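Parcel Storage at Ellgate: Notes for July

Residents of Ellgate are reminded that the parcel room on the ground floor closes at 9 p.m. throughout July. Items left for more than 25 days will be returned to the sender. The annual storage fee remains at 400 for all units, payable at the Wirnness office.

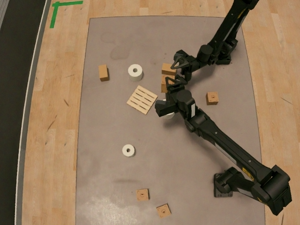 I have written before about the move from the Dratudico system of paper slips. The new register now holds around 970 entries, and I find it far easier to search. Readers who still keep old slips may hand them in at the front desk.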